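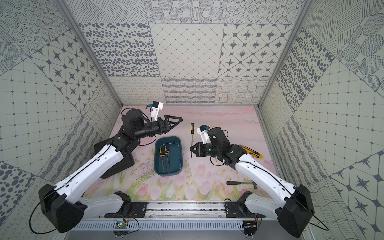
How long should the wall be left after painting before the squares go up?

Three weeks for ordinary emulsion, and longer in a cold room. Paint feels dry in an afternoon but it goes on hardening for days underneath, and the backing on a Polen square will happily lift soft paint off the wall when you move it.

4. Hanging Polen squares

By now you should have your pack sorted into designs (section 2) and a wall that has been washed down and left to dry (section 3). This is the fun part! Set aside a whole morning for your first wall, put some music on, and read through to 4.4 before peeling anything.

You will need: a spirit level, a soft pencil, a tape measure, the felt smoother from the lid of the box, a sharp craft knife, a steel rule, and a clean dry cloth. A second pair of hands is lovely but you can manage alone.

4.1 Marking out

1. Measure the width of the wall at the top, the middle and the bottom. Use the smallest of the three.
2. Find the centre of that width and make a light pencil mark near the skirting board.
3. Hold the spirit level upright on the mark and draw a faint line up the wall as far as your top row will reach.
4. Draw a second line across the wall, dead level, where the bottom edge of your first row will sit. Do not measure this up from the skirting. Skirting boards wander, sometimes by a surprising amount, and so do floors.
5. Stand back by the door and look at the cross you have drawn. If the ceiling slopes it may look wrong even though the level says it is right. Trust the level.

Note: Pencil shows through the paler designs. Press lightly, and rub out each stretch of line just before you cover it.

4.2 Planning the mix

You can hang one design across a whole wall, or put as many together as you like. Mixing is my favourite way to use them, and it is much more forgiving of small slips in the cutting.

1. Lay the squares on the floor in the order you want them, backing paper still on.
2. Spread the heaviest patterns out first. Two dark squares side by side will pull your eye across the room every time you come in.
3. Fill in with the finer patterns, turning some through a quarter turn. Stripes and waves change completely when you turn them, so try both ways.
4. Leave it for an hour, have a cup of tea, then come back and swap anything that bothers you.
5. Number the backing papers in pencil, starting at the bottom left.

Squares from different print runs can differ very slightly in shade. The run number is on the end of the box. If you have boxes from run 51 and run 124, say, keep each run to its own wall, or shuffle them thoroughly so the change never falls along one line.

4.3 Hanging the first square

Take your time with this one, as every other square follows it.

1. Turn the square face down on a clean surface and fold back a strip of backing paper along the top edge, two fingers wide.
2. Offer the square up to the wall with its lower left corner sitting in the angle of your pencil cross.
3. Check both edges against the lines, then press the top strip down with your palm.
4. Reach behind and draw the backing paper down slowly with one hand, following it with the smoother in the other. Work from the middle out to the sides.
5. Go over the whole face once more with the smoother, using firm even strokes.

If it has gone on crooked, lift it straight away from a bottom corner, keeping your hand close to the wall, and try again. A square can be lifted and put back several times in the first ten minutes. After that the glue starts to take hold and the corners may stretch.

CAUTION: Never use a hairdryer or heat gun to soften the glue while hanging. It shrinks the face and you will be left with a gap at every join.

4.4 Carrying on

1. Hang the rest of the bottom row, working outwards from the first square in both directions.
2. Butt each edge gently up to its neighbour. Do not overlap, and do not push hard enough to raise a ridge.
3. Begin the next row above the first square again, not at the end of the wall.
4. Keep checking with the level as you go up. One check per row is plenty.

A small bubble will usually settle by itself overnight. For a stubborn one, prick it at the edge with a fine pin and smooth towards the hole.

4.5 Corners, sockets and edges

Do not wrap a square round an inside corner. It looks wonderful for a week and then springs away. Cut it at the corner with the steel rule and start the next wall with the offcut – the pattern will appear to carry on round.

CAUTION: Switch off the power at the fuse box before loosening a socket or switch plate. If you are not sure which circuit it is on, stop and ask an electrician.

1. With the power off, loosen the plate screws by a few turns.
2. Hang the square over the plate and feel for its corners.
3. Cut a cross from corner to corner, fold back the flaps and trim them so the plate will hide the cut.
4. Tighten the plate, then turn the power on.

Change the blade often. A dull one drags the paper and leaves a furry edge, and fresh blades cost very little.

Leave the finished wall alone for two days before pushing furniture against it. Then go on to section 5, Cleaning and small repairs.

Last updated: 14 April 2022

Comments (3)

Sumaiya Khan
Did the alcove in our box room over the weekend and I'm thrilled with it. The quarter turn tip is brilliant, I had four of the wavy ones looking like a completely different pattern. Does anyone know if they stick to old gloss paint?

Walid Daher
@Sumaiya I rubbed the gloss down with fine paper first and wiped it with sugar soap. Fine so far on a chimney breast.

Ghada Sabbagh
Step 4 in 4.1 caught me out, I went by the skirting and had to take down a whole row. Please put it in bold!

We use cookies to remember your settings and see which pages are read. Accept all | Manage choices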